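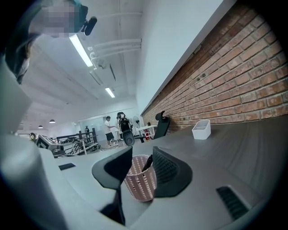
January, 7.40am
By Carol Tindall

Desks are filling up at the old print works in Kirklow - the brick one behind the bus depot, shut for years. Doors opened first thing this morning. Coffee by eight. Wifi by nine, more or less.

The place is run by Prostis, a small local outfit that also has the bike store on Skarkach Lane. Rent is £110 a month for a fixed desk, £6 for a day. Cheaper than the library car park, one early arrival said, and he may be right.

Inside it is plain. Red brick down one side, white paint above it, pipes and beams left on show under the ceiling. Long strip lights, a couple of round pendants hanging low further in. Grey desks, black mesh chairs. A pale pink pen pot, a little white divided tray for clips and bits. Not much else on the desktops so far and Nuria Zeleke, who manages the building, wants to keep it that way.

"We had a trial month before Christmas and people brought everything in," she said. "Lamps, kettles, a printer the size of a sheep. By the end you couldnt see the tops."

So there are rules now. Pot, tray, laptop, whatever you are working on. The rest goes in a locker overnight. Lockers are by the back stairs, bring your own padlock.

Repairs to the roof took up most of the budget. The brick wall was to be plastered over but the quote came back too high and it was cleaned instead. Fuad Ambaye did the cleaning with his brother and reckons it was the better choice anyway. "Took us the whole of the autumn. Brushes mostly. My arms are still not right."

Prostis got the bulk of the chairs second hand from Jitaru, the insurance office on the ring road, when it moved out in the summer. A few still need new castors.

Parking is the sore point. There are spaces for staff of the depot only and the wardens do check. Nearest free parking is the rec ground, 328 steps away according to a sign somebody has taped inside the front door.

Evening opening is planned from next month if enough people ask for it. Names on the sheet at the desk by teh entrance.

Comments

Unai Quintana
Worked there in the trial. Good light, cold feet. Take thick socks

Ayantu G
Is there a phone room? Cant tell from this

fourth_floor
£110 and no parking. Hmm

Unai Quintana
@Ayantu G yes, under the stairs, fits one person standing

Ayantu G
Thanks, will pop in at lunch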